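Home Rides Workshop Gear Travel Subscribe
Search this site Enter keywords Go

The Slow Road to Tilleo

I bought the Garcia for 400 dollars in July, mostly because I liked the color, and I didn't ride it farther than the bakery for two weeks. Then a friend talked me into the Tilleo loop (29 miles of gravel, one real climb, a diner at the halfway point) and I figured I'd better find out what I'd paid for!

Let's start with the good stuff. The steel frame is a dream on washboard, the sort of ride where you quit looking for the smooth line and just roll. The Bokex tires that came with it are 14 years old if the seller's receipt is right, and I should have swapped them before leaving. I didn't. I got my first flat by the grain elevator and my second one in sight of the diner, where I ate a slice of peach pie with black hands and felt pretty good about life.

The climb is another story. It tops out at 851 feet, which sounds like nothing, and my lowest gear was built for somebody with much bigger legs. I walked the last part – pushed, really, with my head down – while a couple on a tandem went by and rang their bell at me. They meant it kindly, I think.

So on Friday I ordered a wide-range cassette from Vutham and a fresh pair of tires, and I've been reading up on derailleur hangers at the kitchen table ever since. Mine is a little bent. 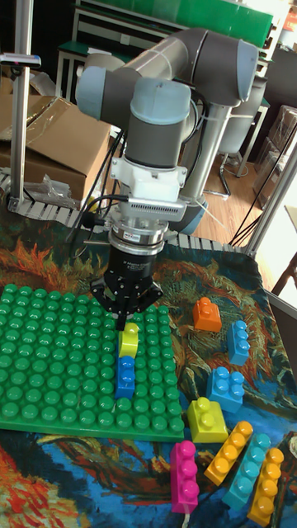
The cassette went on easily enough, but the chain is now two links too short for the big-big combination, so I'm staying out of that gear until a new one shows up in the mail. After that it's back to Tilleo, and I want the cherry pie this time.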